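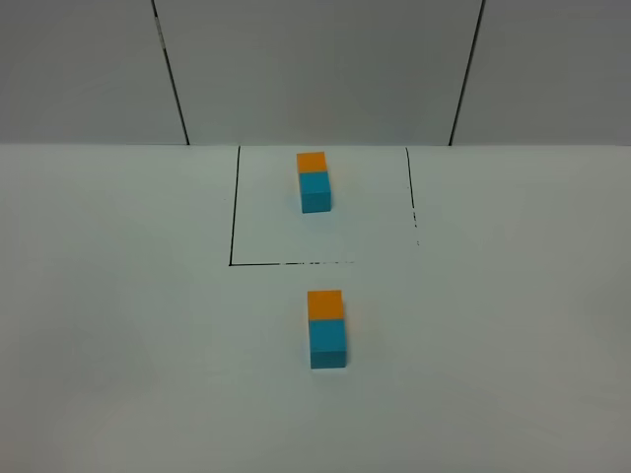 Prernwood Tenant Repair Fund: Second Progress Report

By Driss Farouk
December
4 min read

The short version is that repairs are getting done faster in Prernwood than they were last winter, and I am not yet convinced our grant is the cause.

The Bangash office wanted a plain account of how the first half of the money has been used, so I'll start with the part that looks good. Tenants now report a problem by phone or at the desk on Kudia Street, and the report goes to a landlord the same day. Before the fund started, a complaint could sit in a tray until somebody remembered it. Tenants I spoke to in the fall said they had heard back quickly. Several also said the person who called them back knew nothing about the problem and asked them to explain it again.

Two landlords have signed the repair agreement. We had hoped for 11. The proposal said owners would join once they saw that small repairs would be partly covered, and I thought that was optimistic when I read it. Most owners told us the paperwork was longer than the repair. One said he could fix a leaking trap himself before he got to page three -- I have seen the form and he is probably right.

The largest single payment so far was $2000, toward a boiler in a building whose owner had already been ordered to replace it. I signed off on that payment and would not do so again. It will show up in our totals as heat restored, but the owner was going to have to restore it anyway.

Ebbe Skjelbred has taken over the case records and is going back through the early ones. In the first months we marked a case closed when the landlord said the work was finished. Ebbe now calls the tenant before closing anything. The closing rate has dropped and will probably drop further by spring. Please don't read that as the program getting worse. I would ask that the earlier rate not be quoted in the annual summary at all.

We also tried the Durerent scheduling service, which was supposed to cut missed appointments. Tenants who work nights still missed them, since the slots were all in the daytime. We have stopped paying for it.

For the next period I am asking for 2 changes. The first is a one-page agreement for any repair a plumber or electrician can finish in a single visit. The second is permission to move the unspent landlord outreach money into evening desk hours. I have no proof that evening hours will help, but tenants keep asking for them, and hardly any owner has asked for more outreach.

The spending table and the revised form went to Bangash separately.

2 comments
11 shares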